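Counter layout, second revision

I reorganised the kitchen counter in September, after the first layout lasted 2 weeks. The constraint has not changed. The usable run is 1659 mm from the side wall to the point where the cereal ends up, and everything used at breakfast has to fit inside it with enough clear space left to cut bread.

The first attempt followed a plan from Annick Renaud, who grouped things by meal. It worked on paper. In practice the bread and the toaster were at opposite ends and crumbs got everywhere in between. Meenakshi Menon suggested grouping by power outlet and letting the rest follow. I went with hers.

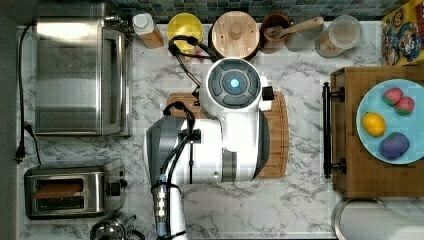
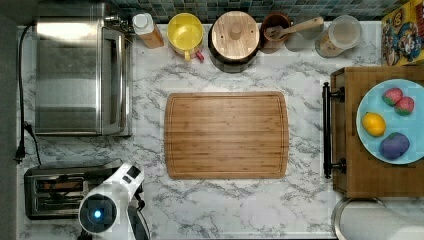
Cutting board in the middle, toaster oven on the left, dry goods along the tiles.

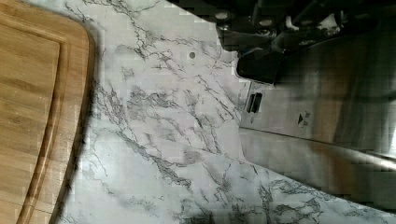
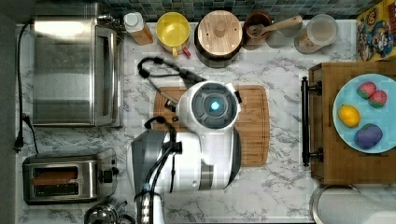

Power was the first thing settled. The Prullusow power board I had been using is rated for less than I would like with two heating appliances on it, so I now run one at a time. The toaster oven cord comes down the left side of the counter, where I can reach the plug without leaning over anything, and I pull it out before the toaster goes on. Ivars Sakalauskas would prefer a second circuit. He is right, but the quote was 1528 dollars and it can wait.

The back row is sorted by how often I reach for each thing. The canister with the wooden lid stays beside the crock, and the spoon handle points right, away from the toaster oven. I tried it the other way and kept knocking it with my sleeve.

The board has a juice groove, good for tomatoes and a nuisance for crumbs. A stiff pastry brush clears it. I oil the board monthly with whatever food-grade mineral oil is cheapest.

Still to do: measure the depth properly, as the 900 mm on my sketch includes the overhang, and find a home for the cereal. Selim Karabulut keeps his in a drawer. Mine is too tall for that.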